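Last updated: 2024-08-01

Flindgate Short Courses: Supporting Children with Additional Needs
Unit 4 handout: Visual timetables and transitions

Read this before the taught session. It covers the same ground as the slides, with more on what to do when a timetable stops working. The reading for the unit is chapter 3 of the Todon course reader, which is 97 pages long and can be borrowed from the office at Huamán House.

4.1 What we mean by a transition

A transition is any change from one activity, place or person to another. Some are large, such as moving up to a new class in January. Most are small: stopping a game, putting a coat on, coming in from the playground, going from carpet to table. A child in a nursery or infant class may go through dozens in a morning, and staff often do not notice them because adults handle their own without thinking.

Many autistic children find transitions hard. The reasons differ from child to child. Some did not take in the spoken instruction. Some understood it but do not know what is coming next or how long it will last. Some are deeply involved in what they are doing and need more time to let go of it. Others dislike something about the next place, for instance the noise of a dining hall. A timetable will help with the first two of these. It will do less for the third and very little for the fourth, where the hall itself needs looking at. 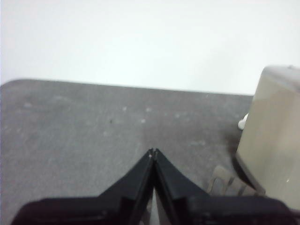
Before making any materials, watch the child over several sessions and write down which changes go smoothly as well as which ones go badly. Note the time, who was present, what was said and what the child did next. Keep to plain description. "Lay down by the door" is useful to a colleague. "Was being difficult" is not.

4.2 Types of timetable

Object cues. A real object stands for the activity: a cup for snack, an armband for swimming. These suit children who do not yet connect a picture with the thing it shows. Use the same object each time.

Photographs. Suitable for children who recognise familiar things in pictures. Photograph one item or place at a time, against a plain background where you can. Busy photographs cause trouble, as the child may attend to a poster on the wall and miss the sink you meant.

Line symbols. Quick to produce and easy to match across a whole setting. The Todon symbol bank has 1840 symbols sorted by topic, and staff on this course can print from it. Check that the child knows what each symbol means before you rely on it.

Written lists. Some children read early and prefer words. Do not hold them back on pictures because the rest of the class uses them.

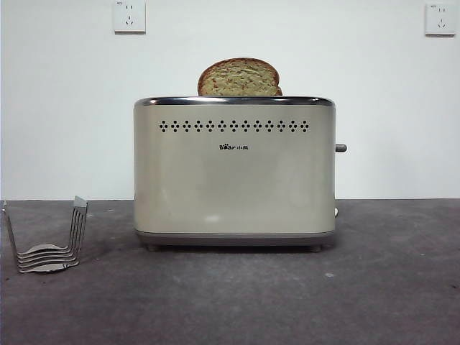
Fig. 1. Bread standing in a two-slice toaster.

4.3 How much to show

Start with less than you think you need. A "now and next" board has two spaces and is enough for many children under five. If the child copes well with it for a few weeks, add a third space. A full-day strip can be a worry in itself for a child who sees that home time is at the far end.

Decide what happens to a card when the activity is over. The child can post it in a box, turn it over or hand it to an adult. Any of these will do, but all staff must use the same one. The card should be dealt with before the next activity begins, while the child is still beside the board.

Timetables can also run inside an activity. A strip above the washbasin shows the steps of hand washing, and the same approach works for dressing or getting a snack ready. Write out the steps by doing the task yourself first. People who write them from memory nearly always miss one – usually turning the tap off.

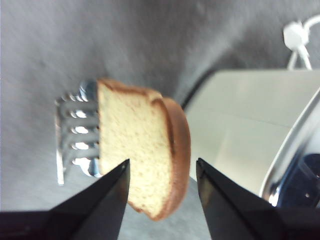
Fig. 2. A single slice of bread, held upright.

4.4 Warnings and timers

Give a warning before the change and word it the same way each time. "Five minutes" means little to a child who cannot tell the time, so pair it with something that can be seen. Sand timers are cheap and quiet. The Mumar timer in the loan box shows a shrinking disc and can be set up to 210 seconds, which is long enough for finishing a puzzle but not for a whole play session. Turn the sound off if the child covers their ears at alarms.

Do not extend the time once it has run out. If the child needs longer, set a longer time tomorrow.

4.5 When plans change

Swimming is cancelled, or a member of staff is off sick. Teach a "change" card early, and teach it with pleasant changes first (an extra story, bubbles outside). If the card only ever appears with bad news, the child will learn to dread it. Show the child the old card coming off the board and the new one going on. Keep talk short.

4.6 Common faults

The board is fixed at adult height.
It is used in the morning and forgotten after lunch.
Cards are out of order, or missing and never replaced.
It is taken away as soon as the child is doing well. Most adults keep a diary, and no one takes that away for good behaviour.

4.7 Before the session

Bring notes on one transition you have watched, with the child's name removed. The written assignment for Units 4 to 6 is 3000 words and may be based on the same notes. Parents and carers taking the course may write about home.

Filed under: Course handouts > Autism and communication

Comments (3)

Is the Todon log-in the same one we had for Unit 2? Mine says expired.

Reply from course office: Same log-in, but you need to reset the password each term. Use the link on the welcome page.

We tried posting cards in a box and my son kept fishing them out again. Turning them over on the board worked much better. Might be worth adding to 4.3.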